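The Water at Zarska

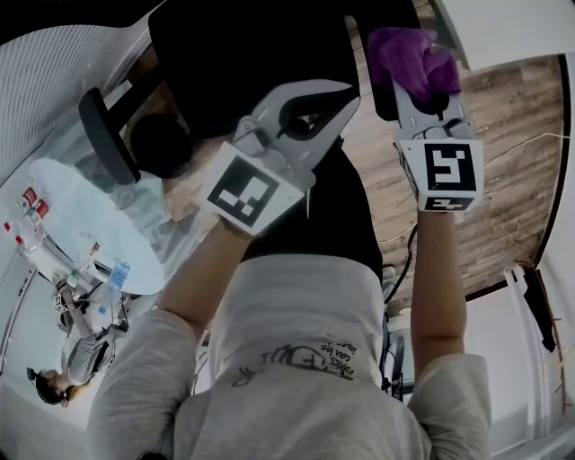

My aunt wrote to say that the spring at Zarska had started curing people. She wrote it the way she would write that the plums were in. I read the letter twice on the bus and once more at the stop, where the driver told me his knee had been bad for years and now look at it. I looked at it. It was a knee.

The spring comes out of a pipe behind the old mill. When I was small we were told not to drink from it, as the goats did. Now there was a roof over it and a bench, and a line that went past the mill and down to the road. The company was called Isau. It had a green tent and a price list. A bottle was 5 if you brought your own and more if you didn't, and everybody had brought their own, and the girl in the tent kept finding something wrong with them.

"Wrong neck," she told the man ahead of me. He bought a bottle.

My aunt had a blue crate of them under the stairs. She poured me a glass and sat down across the table to watch.

"Well?"

"It's cold," I said.

"Your uncle slept through the night. First time since January."

"He stopped working nights in January."

She took the glass away from me and drank the rest herself.

I had come for the weekend and I stayed for two weeks, mostly out of stubbornness. I walked up to the mill every morning around six, before the tent opened, and sat on the bench. A board was nailed to the post with the names of the villages people had come from, and under it a number in chalk, 218, which was the number of cures. I asked the girl who kept the count.

"People tell us," she said.

"And if they don't get better?"

"Then what would they come back to tell us?"

The next morning it was 300. I asked about that too. She said a bus had come from Erraji.

I will say this for the water: the walk up is steep, and by the second week I wasn't stopping at the chapel to get my breath. My aunt noticed before I did. She said nothing about it at supper, and she said it so loudly that my uncle put down his fork.

"It's the hill," I said.

"You've been drinking it."

"I drink what's in the jug."

"And what do you think is in the jug?"

On my last day I went up late. The tent was closed and the pipe was running into the stone trough as it always had. An old woman I didn't know was filling a milk can. I asked her if it worked.

"Eighty-five years I've had it," she said. "I've got a bad back, bad eyes and one ear."

"So it doesn't."

"I make soup with it." She screwed down the lid and held out the can until I understood I was meant to carry it.

It was heavy, and she lived on the far side of the hill.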